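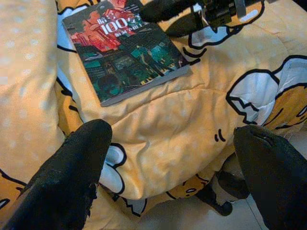
Making a bed is the chore Nighat Khokhar would hand over first, and she says she has been waiting for a machine to take it since she was a teenager. Plenty of people feel the same way. So why can a factory arm set a windshield in place all day long, while a rumpled comforter still gives robots so much trouble?

Chapter 6 is my favorite part of this book, and it starts with that question. A windshield keeps its shape. A comforter doesn't! Lift one corner and the rest slides, bunches, or folds under itself, and if somebody has left a book on top, the robot has two jobs: clear the book, then deal with the cloth. Pillows are a little kinder. They squash under the fingers, but they stay in one piece and you can more or less guess where the far end will go.

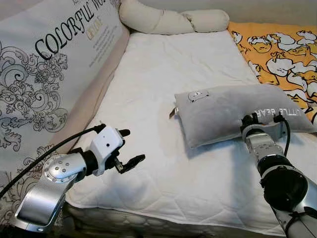 Give it a bed it has never met, Snædís Kjærgaard told our class at Bruseck, and then tell me whether it can make beds. Her test is a tough one, and we will use it all through the chapter. A robot that does well in one room, with one set of bedding, has learned something real and exciting. The next room may have a heavier blanket or a softer pillow.

We begin in the bedroom and then move to the packing tables at Dhanial, where bags and soft goods raise many of the same problems. Section 2 covers grasping soft things with two arms. Before you read on, make your own bed slowly and write down every time you change your grip. Keep the list, as you will need it for the first exercise.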